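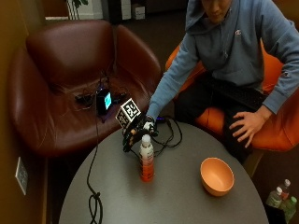

Our supervisor at Prumside asked after the first presentation why we did not simply drive the arm with a joystick, and whether a glove would be worth the trouble of the cables. The question was fair, and a large part of this report tries to answer it.

1. Purpose of the project

The goal of our project was to record a person doing a simple table task by hand and to use the recordings to teach a two-finger arm the same task. We chose pouring from a plastic bottle into a bowl. The movement is short, but the wrist must turn slowly, and with the joystick this turn was always made in steps. We could see the steps later in the robot's own motion.

2. Recording method

The demonstrator sits at a round table and wears a sensor glove on the right hand. The glove gives the bending of the fingers. A cube with printed square markers is fixed above the hand, and the position of the hand in the room is computed from these markers. The two streams are joined in the program Kahsay, which our group wrote in January on top of the Trondico arm library.

We recorded 322 demonstrations in total. The left hand should stay on the leg during the whole recording, so that it does not cover the markers. After each recording the demonstrator brings the hand back to the same starting point.

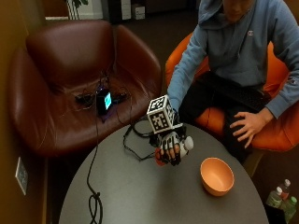

Figure 2. Gloved hand holding an object above the table, with the marker cube at the wrist.

3. Problems

The largest problem was losing the markers. When the wrist turns far, the faces of the cube become too steep for the camera, and the position jumps. We removed 113 demonstrations for this reason. In 26 others the finger data started later than the position data, and we corrected the shift by hand in Kahsay. This work was slow and we would like to make it automatic.

The second problem is the difference between a human hand and a gripper with 2 fingers. We used only the distance between thumb and index finger and ignored the rest. For a bottle it was enough. For the cap it was not, therefore opening the bottle is not a part of the task.

4. Comparison with remote control

With the joystick one demonstration took us much longer, and the operator became tired early. However, every joystick recording can be played on the arm without any conversion, and the glove recordings cannot. Next term we want to repeat the comparison with the Itell controller, which has a smoother wrist axis.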